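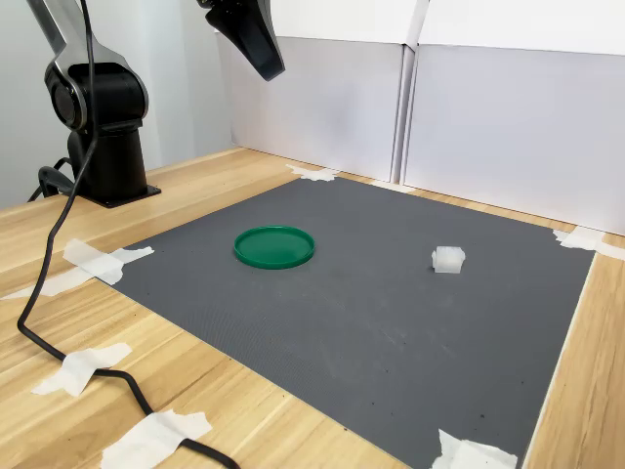 2 min read

Bench 3 at Grokatwood, 16/03/2021. Quick gallery, typed up over lunch, words by Daryna Holovko. Proper write-up when I get a minute.

Green lid on the left of the mat, little milky-white block on the right. Arm parked up at the back. Lids and blocks used to be a hand job for us, 3550 pieces in a busy week, and by the end of it your wrists knew. Since February the arm takes a share. Same people on the bench, differnt day. Less reaching, more watching, more typing than anyone wanted.

Fu used to be our sorting rota and is now the name of the software, which still causes muddles at handover. Wandik is the old hand line next door. Still going, still quicker on odd shapes.

What's changed for us: shifts on the bench are 60 minutes now, was 90. Everyone gets trained to stop it and reset it, not just the engineers. Two of the packers asked to learn the setup side and are doing well at it. Some of us miss the chat, you can't natter the same when you're keeping an eye on an arm.

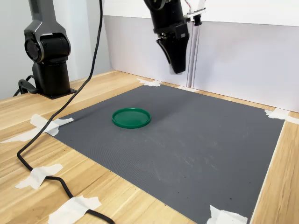 Green lid on the mat, gripper overhead. Bench 3.

Masking tape on the mat corners and along the cable. Please dont pick at it. Guro training sheets are by the door, sign up if you havent yet, more pictures when the next bench is set up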